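The small desk and the daily reset

I have wanted a proper desk for as long as I have worked from home, and for two years what I had was one end of the dining table. Every evening the laptop came off, the plates went on, and some vital bit of paper went missing under a bowl of pasta. So when I decided to write about small desks for this month's pages, I was hardly a neutral party!

The kind I like best is the plain one: a warm wooden top with the grain and knots showing, thin black metal legs, and as little else as you can manage. It doesn't loom in a small room, and you can see the wall and the floor past it, which makes the whole corner feel bigger. I spent 20 happy minutes sitting at one in Pralline, the furniture shop down by the harbour, pretending to answer emails until my tea went cold.

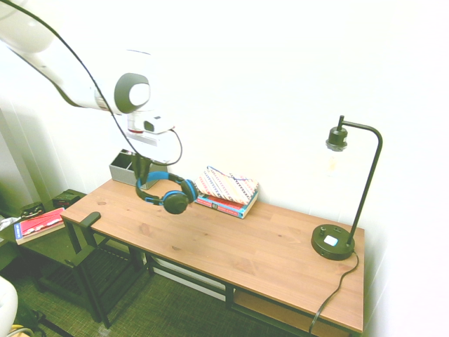

My rule (stolen from a booklet by the storage people at Nilora) is that everything on a desk needs a home it can get back to in one movement. If you have to open a lid, lift a pile or untangle something first, you won't do it at six o'clock when you're hungry. Headphones are the worst for this. They're bulky, they're an awkward shape, and they slide off any stack of paperbacks you balance them on. I used to drape mine over the lamp, until the lamp began to lean.

Books are fine on a desk, I think, as long as they lie flat against the wall and there aren't too many of them. A fabric pouch on top is a good trick for the odds and ends, the lip balm and the spare keys, and a patterned one cheers up a white wall no end. Pens want to stand up in an organiser with the sticky notes beside them. And do leave one compartment free – something will turn up to fill it by the end of the week.

Then there's the lamp. I like a heavy round base and a skinny stem, and I like it at the far end where the cord can drop straight to the floor without crossing anything you're writing on. A clear bulb looks lovely but can be a bit fierce if you sit facing it, so try it after dark before you throw the box away.

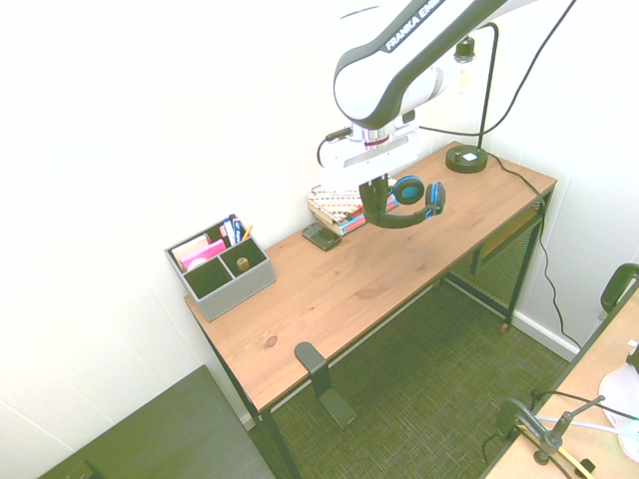
Min wrote in after my last column to tell me I had it all wrong, and that a desk put back to bare wood every night feels like a hotel. Leave the calculator out, she says, leave the book you're halfway through, and you'll sit down more gladly in the morning. I've tried it since September and I have to admit she has a point, though I still put the pens away.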